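**FOR IMMEDIATE RELEASE**

2018-03-17

# Grevero puts its block sets back in the bin, where they were happiest

Grevero, the small maker of plain building blocks, today announced the return of the Zisden set, a product it stopped selling two years ago on the grounds that it needed a nicer box. The nicer box was tried. It had a lid with a magnet, a ribbon to lift the tray and a printed diagram showing which block went where. Customers wrote in to say that it looked lovely on the shelf and that their children had not put a single block back in it.

The new Zisden comes with an open bin. There is no lid, no ribbon and no diagram. Blocks go in from above, in whatever order they arrive.

"We spent a long winter designing a tray with a slot for every piece," said Tiruwork Negussie, head of product at Grevero. "Then I took it home. My daughter used the tray as a roof and kept the blocks in a salad bowl. I brought the salad bowl to the next meeting."

The set holds 74 blocks in mixed lengths and colors, among them the dark green and red-brown that longtime owners have asked for by name. (The names they use are "pickle" and "brick." Grevero's own names for these colors were longer and have been retired.) The mix of lengths is the same as in the first Zisden, so old and new pieces can be used together, lost together and found together under the same couch.
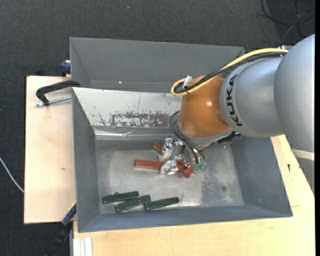 *Dark green and red-brown blocks in an open gray bin.*

Before settling on the bin, Grevero asked families to live with it through February and keep a short diary of cleanup time. The company received 217 diaries. Most were brief. One reads, in full, "Fine." Another runs to several pages and is mainly about a dog. Taken as a whole, they were kind to the bin and fairly hard on the word "diary."

The main complaint was noise. A block dropped into a bin makes a sound, and a child who has found this out will drop it again. Grevero looked into a felt liner and decided against it, after the felt came back from several homes with things stuck to it that the product team did not wish to discuss. The company now suggests a rug.

A second complaint came from adults who missed having a place for each piece. For them, Grevero will offer the Estari insert, a simple divider that splits a bin into two halves. What belongs in each half is left up to the household. In the trial, one family used it to keep long blocks away from short ones, and another to keep one brother away from the other.

Owners of the boxed edition have not been forgotten. Anyone who still has the magnetic lid may send it back to the Grevero workshop and get a bin in return, until the first 300 are gone. There's no need to include the diagram - we have more than enough of those.

"People ask me what's new about it," Negussie said. "It's a bin. You can see all the way to the bottom. I'm prouder of it than I expected to be."

Zisden goes on sale next month through Grevero's own shop and through Mamo, the toy and housewares store, which has agreed to stack the sets near the rugs. The Estari insert will be sold separately and fits no other bin that we know of.

**About Grevero**

Grevero makes blocks, and now bins to put them in. The company began with one product and has since withdrawn several others. It is best known for the Zisden set and for a wooden clock that taught a number of children the wrong time.

**Press contact**

Tiruwork Negussie, Grevero. Sample sets can be lent to reviewers on request. Please return all the blocks, in any order.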